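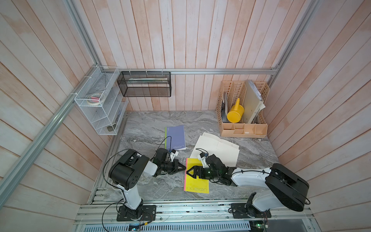
Jerenano wrote:
I would not do a giveaway for a blog birthday. The people who come for a prize do not come back to read the recipes.

Kava replied:
Thank you, Jerenano, this is a fair warning, but I have already promised it to my readers. My food blog will be three years old in June and I have 686 subscribers by email. Most of them never write to me, and I would like to give them a small reason to say hello. My question was more about how to organize it. I am thinking of these rules:

1. One entry for each person, left as a comment under the birthday post. The comment should tell me which recipe they cooked from the blog, or which one they would like to see.

2. Extra entries for sharing the post on social media. I am not sure about this one.

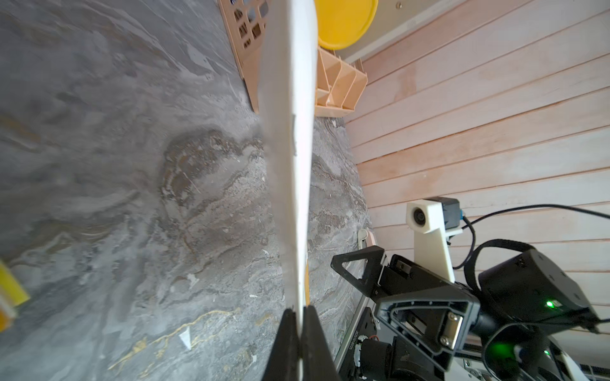 3. The winner is picked at random and has three days to answer my email. If there is no answer, I pick again.

The prize would be a set of baking pans which I pay for myself. Is anything missing?

Vi replied:
Please drop number 2. I did it last year and received 1007 entries, and then I spent a whole weekend checking if people really shared. Many accounts were private, so I could not see anything. Two readers were angry with me, and they were right.

Jerenano replied:
And how many of them still comment on your blog, Vi?

Vi replied:
Not many, I admit it. But my newsletter has grown by more than 200 people and most of them stayed. I don't call this a failure.

Jerenano replied:
Staying on a list and opening the letter are different things. I keep my opinion :)

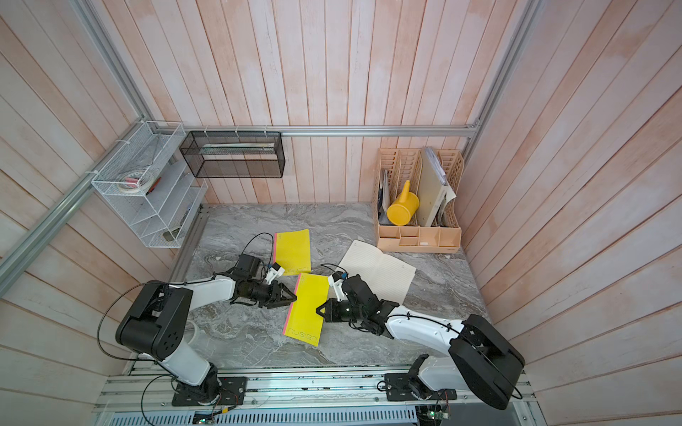 Re: Rules for a blog birthday giveaway
Belden, Thursday, May 26, 2022

Kava, you must write which countries can enter. I forgot it once and my winner lived on the other side of the world. The postage cost me more than the prize - a cast iron pan, very heavy. Write also the closing hour with the time zone, and check the law where you live, because in some places a random draw has its own rules.

I disagree with Vi in one point. Three days is too short for the winner. People travel in summer. Give them a week.

Kava replied:
The postage! I did not think of it at all. Baking pans are also not light. Maybe I change the prize to something flat, for example a notebook for writing down family recipes, and have three winners instead of one.
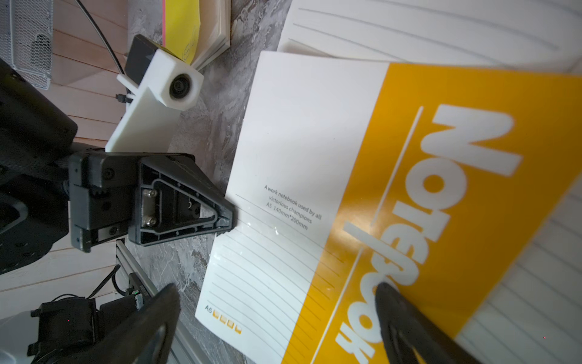
Notebook, A5 140mm*200mm

Vi replied:
A notebook is good. It goes in a padded envelope and nothing can break. With three winners I would stay at three days, or you will still be waiting when the summer is over.

Belden replied:
Five days then, and we are all a little unhappy.

Kava replied:
Five days it is. I removed number 2 and I added the countries and the time zone. If I get 100 comments I will be very pleased. Jerenano, I will come back and tell you how many of them I see again in the fall.

Jerenano replied:
Please do. And post the link here when it opens, I want to enter.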